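3.2 Demonstration collection

Demonstrations were recorded in simulation by remote control. The operator steers the gripper with a hand controller, and joint angles are logged at each step. We kept 289 demonstrations for training – failed attempts were dropped.
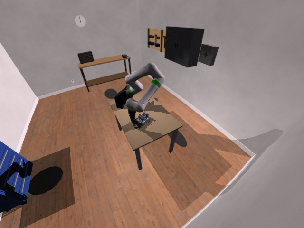 Figure 2. Simulated arm on the work table, with the gripper beside the metallic assembly.

Each recording was resampled to 100 steps. The policy was then trained for 3,000 updates with the settings given in Section 3.1.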